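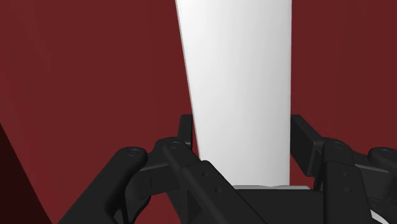 Figure 4. White tapered object, close view.

4. Publishing a Candidate Event Notice

Use this section to set up a notice for a campaign event, such as a debate, a luncheon talk or a town hall, in the Tekow newsroom calendar. You need an Editor or Desk account. Contributor accounts can save drafts but cannot publish.

Before you start

Have the sponsor's written announcement on hand. You will need the event title, venue, start time, ticket price (if any) and a press contact. Notices without a press contact stay in the Held folder.

4.1 Creating the notice

1. Sign in to Tekow and open Calendar > Politics.
2. Click New Notice. The form opens with the office field blank.
3. Choose the office being sought. For a race not on the list, choose Other and type the office in full.
4. Enter the headline. The limit is 70 characters, including spaces.
5. Enter each speaker's name as it appears on the ballot. Put titles and former positions in the Background field.
6. Paste or type the body text. The limit is 2,997 characters.
7. Set the party label for each candidate. Leave it blank for nonpartisan races.
8. Click Save Draft.

Note: Drafts saved before May are stored in the old format. Open them and click Convert before editing.

4.2 Checking for equal listing

1. Open the draft and click Race View. All declared candidates for the office are shown.
2. Compare the list with the speakers in your notice.
3. If a candidate was invited and declined, check Invited, Not Attending. Do not check this box on the word of a rival campaign.

Caution: Race View reads from the Paremier candidate file, which is loaded once a day. A candidate who filed this morning may be missing. Confirm late filings with the elections office.

4.3 Sending to print and partner papers

1. Click Route.
2. Select Hoarau for the print edition, Panier for the weekly email, or both.
3. Add up to 50 partner papers from the address list.
4. Set the release time. Print notices must be routed by 9 p.m. on the day before publication.
5. Click Publish.

Caution: A published notice cannot be recalled from partner papers. To fix an error, open the notice, click Correct, and enter the new wording. The correction goes to every paper on the original list.

If the status stays at Pending, see Section 7, Routing Errors.

Section last revised August 9, 2022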